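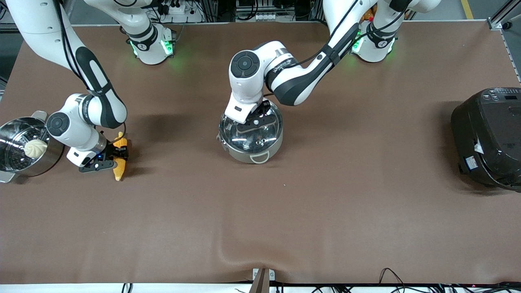 # 锅、垫子和包子:Ristbridge 的厨房

这一页收的是八月里厨房的内容,主要是锅具、台面和蒸包子。厨房在 Ristbridge 一栋 1862 年的老房子底层,墙厚,夏天比街上凉快,发面要比别处多等一会儿。文字由 Birutė Grigaitė 整理,配方是 Kęstutis Ots 平时用的那一份,Dace Adomaitis 改过两处错字。页面按东西分段,每段几行,不分先后。

## 台面

长桌靠墙的一侧放高的东西,外侧留给手上的活。桌子原来是 Skiltness 一家裁缝铺的裁剪台,搬来以后锯短了桌腿。高度按 Kęstutis 的身高定的,个子矮的人揉面时要垫一块踏板,踏板平时竖在门后。

## 棕色垫子

光面,面粉沾上去一抹就掉。锅放在上面不容易滑,也不会在桌板上留下圈印。

收工以后先用干刮板把面屑推到一边,再用拧干的布擦。先上湿布的话,面粉会变成糊,糊进垫子边上的缝里,第二天硬得要拿指甲抠。

刚离火的锅不直接放垫子上,下面加一块软木片。软木片用久了发黑,黑了照样能用。

## 蒸锅

不锈钢,里面是带孔的蒸屉,侧面有一只扁的金属把手。把手蒸久了烫,拿的时候垫一块折过的布。布要干的,湿布传热快。

水加到离蒸屉两指宽的地方。加多了水滚起来会从孔里冒上来,包子底发黏;加少了中途要补,一开盖,面皮容易缩。补水只补开水。

不锈钢内壁用一阵会起白斑,是水垢。倒一点白醋和水煮开,放凉再刷。Ristbridge 的水硬,这件事每个月都得做。

## 蒸屉上的包子

收口在上面,褶子往中间捏拢。Kęstutis 包的收口偏紧,Justinas Rebane 包的偏松,蒸好以后顶上会开一个小口。馅是肉的,小口会漏汁;馅是豆沙的,看不出差别。

蒸屉上不铺纱布的时候刷一层薄油。铺纸也行,纸要剪得比包子底大一圈,整张铺会把孔盖住,蒸汽上不来。

包子之间留出一个包子的空当,下锅前看着稀稀落落,蒸完刚好。

## 面团

中筋面粉一斤,水 290 克,酵母一小勺,糖一小撮。糖可以不放,天冷的时候放了发得快些。

水分两次倒。第一次倒大半,用筷子搅成絮,再把剩下的淋在干粉多的地方。Dace 习惯一次全倒进去,前几分钟会很黏手,揉到后面差不多。

揉到盆光手光,盖上湿布。发到按一个坑不弹回来,就可以排气。排气要揉透,切开看断面,没有大孔才算好。没揉透的面蒸出来表皮坑坑洼洼,吃起来倒没什么问题。

## 剂子和擀皮

每个剂子 50 克,用秤。刚学的人凭手感揪,大的小的放一屉里,小的熟了大的还夹生。

擀皮的时候中间留厚,边上擀薄。右手推面杖,左手转皮,推到中心前就收回来。Justinas 是左撇子,方向反过来,教他的时候要站在对面。

擀好的皮撒一点干粉再摞,摞高了下面的会粘。包得慢就少擀几张,用湿布盖着。

## 馅

白菜猪肉最常做。白菜切碎加盐,等一会儿攥水,攥出来的菜汁留着,一点一点打回肉里。这样馅不干,也不会出太多水。

Michalis Drakos 不吃猪肉,给他另做一盆香菇豆腐的。豆腐先下锅炒干,炒到边上发黄。两种馅包完外形一样,分不清,后来就在素的底下垫不同颜色的纸。

葱最后放,拌两下就停。

## 带盖的圆锅

锅身圆筒形,不锈钢,盖子是拱起来的,亮面,能照出旁边的东西。盖子上横着一根黑色的提梁。

它在这里主要煮粥和热汤。开盖时把盖子往身体外侧斜,让水汽从另一边走,盖子里面的水也顺着边流回锅里,不会滴到桌上。

盖子擦干再收。亮面留水印明显,用软布打圈擦,越擦越花,顺着一个方向擦反而干净。钢丝球只用在锅底,盖子和锅身都不能碰。

## 黑色电锅

平时做米饭。冬天厨房太凉,面团也借它发:按下保温,过一会儿拔掉插头,把面盆放进去,盖子留一条缝。忘了拔插头的面会起一层硬皮,那一盆只好烙饼。

外壳用布擦,不用水冲。内胆泡过再洗,饭粒自己会掉。

## 蒸的时间

冷水上锅,水开以后转中火,蒸 14 分钟。关火以后不马上掀盖,等一小会儿,盖子掀开一条缝放气,再整个拿开。

菜包可以早一点关火。从冷冻里直接拿出来的要久一点,不用解冻,解冻过的皮会塌。

第一屉出来掰开一个看,面皮起层、不粘牙,后面的就照这个时间。

## 放碗筷的架子

架子是 Nygård 买来的旧货,原本用来晾瓶子,木齿间距正好能插盘子。下层放笼布、油刷、刮板。油刷每次洗完都要甩干倒挂,平放的话毛根一直潮着,会有味道。

面杖不泡水。擦干净,横放在架子顶上。

## 剩下的

吃不完的晾到不冒热气,装袋冷冻,袋子上写馅名。写过只标“包子”两个字的袋子,到九月还没人愿意先拆。

再热的时候用蒸锅,别用微波炉。实在要用,包子上盖一张打湿的纸。

隔夜的包子切片,用平底锅加一点油煎,两面煎黄,配粥。Michalis 早上来得最早,通常是他煎。

## 收拾的顺序

先关火,再倒水。蒸锅里的水烫,放到能上手了再端去水池。用过的蒸屉趁还温着刷,孔里的面用旧牙刷捅一捅。

锅都倒扣着沥一会儿,擦干,盖子和锅分开放。叠着收会闷出水汽,下次打开里面有股铁味。

最后擦垫子、扫地。抹布用开水烫过,晾在窗边的绳上。

## 关于这一页

想要配方纸质版的人,可以在傍晚六点以后到厨房拿,夹在架子侧面的夹子上。配方背面印着 Hokow 那家粮店的营业时间,面粉也是从那里买的,要高筋的得提前说。

豆沙馅的做法还没写完。Dace 和 Kęstutis 对放不放猪油有不同意见,两种都试过以后再补上来。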